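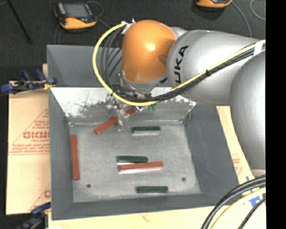 How to Block a Crochet Shawl Without Losing Your Mind or Your Carpet

October 4, 2024
by Said Fahmy

I finished the Nastier shawl in May. If you haven't met it, the Nastier is a crescent in fingering weight with a picot edging, and the designer, Bülent Işık, named it after his first version, which was only called Nasty. I bound off my last picot at one in the morning, held it up, and saw a potato chip. A large, expensive potato chip in a color the label called "Harbor."

Every lace shawl looks like that before blocking. Knowing this does not help at one in the morning.

What you need

A basin or a clean sink. Wool wash, or the mild shampoo somebody gave you for your birthday. Two bath towels you don't love. Foam mats, the interlocking kind sold for toddlers. Rustproof pins, and please read the word rustproof on the package with your own eyes. Blocking wires if you have them. A tape measure. A door that closes, if you live with a cat.

My yarn was Kuvport Sock, two skeins, wool with a bit of nylon. If yours is acrylic, most of what follows will give you a damp shawl that dries into exactly the shape it had before. Acrylic wants steam, and steam wants its own tutorial.

Soak

Weave in your ends first, but leave the tails an inch long. You'll trim them when it's dry. The fabric is going to stretch and will happily pull a short tail right out of its hiding place.

Fill the basin with cool water, add a little wash, then put the shawl in. Push it under gently and go away for half an hour. Don't swish. Swishing is how you make felt. If the water turns the color of your yarn, that's loose dye, and a change of water usually takes care of it. If it's still running after three changes, block that shawl by itself and don't wear it over anything white.

Squeeze

Drain the basin with the shawl still in it and press the water out with flat hands. Lift the whole lump from underneath. A wet shawl picked up by one corner grows a new corner.

Lay it on a towel, roll the towel up like a cinnamon bun, and stand on it. I mean this. Bare feet, full weight, shuffle along. Repeat with the second towel.

Pin

Set up the mats somewhere you won't need until tomorrow. I used the guest room, and my guest was very nice about it.

For a crescent, start at the center of the top edge and put in one pin. Work outward to each tip, following the gentle curve in the schematic. Mine was 47 inches across when it came off the hook and was supposed to finish at 81, which I took for a typo. It went to 81. It complained the whole way.

Next pin the center of the bottom edge, pulling straight down until the lace opens up and you can see the pattern you swore at for weeks. Then pin halfway between each pair of pins, and halfway again, switching sides as you go. If you do all of one side first, you'll end up with a shawl that leans.

The picots come last, one pin apiece. Yes, every one. Angle the pins away from the shawl so the tension doesn't yank them out. If you're using wires, run them along the top edge only; they do a lovely job there and are a misery in picots.

Stand back and squint. Fix the one that sticks out. Squint again and leave the next one alone.

Wait

It has to be dry all the way through, and the thick bits along the spine take longest. Touch it with the back of your hand. Cool means damp. A fan pointed across the room helps. A hair dryer gets you one dry picot and a sore arm.

When you unpin, expect it to relax an inch or two. If it shrinks back a lot, it was still wet and you were impatient, so soak it and start over. I've done that twice with a Nenari wrap and learned nothing the first time.

Trim the tails, and check the mats for pins before anyone walks through in socks.

Questions about blocking? Use the contact form | © 2024 Said Fahmy | Back to top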